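Speaker notes — Setting the Table at Home
Nikola Walczak, Weden library evening, 2 Sep 2023

Say hello, thank everyone for coming out on a Saturday, and wait for the folks at the back to find chairs.

Start with my grandmother's kitchen in Grakow. She fed 18 of us every December from a table made for six, and I don't remember anyone ever feeling squeezed. Take your time here, people like this story — and do mention the soup!

Then the main idea: color helps a family find its way around a meal. A plain white dish with a bright rim is easy to spot and easy to ask for ("pass me the blue one, sweetheart"), and little ones learn it faster than any seating chart.

Next two slides together, let them look for a moment. 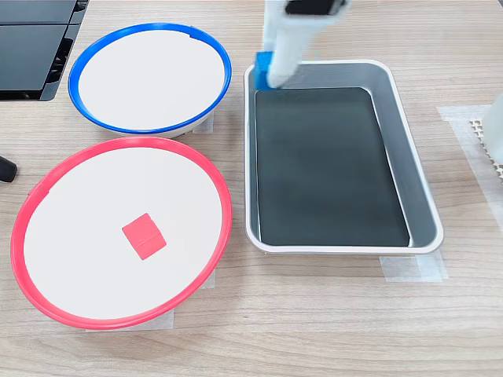
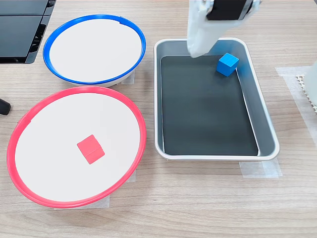
Slides 5 and 6: blue rim and red-pink rim on light wood, tray to the right.

Ask who grew up with a dish that was "theirs." Let two or three people answer, and if Mrs. Kaczorowski is here, let her go on a bit.

Move on to serving. Heavy things go near the person with the strongest arms, bread goes where the children can reach it, and the salt should travel. Tell them about the year I put the gravy next to my uncle and we never saw it again.

Finish with the handout, then questions until they turn the lights off.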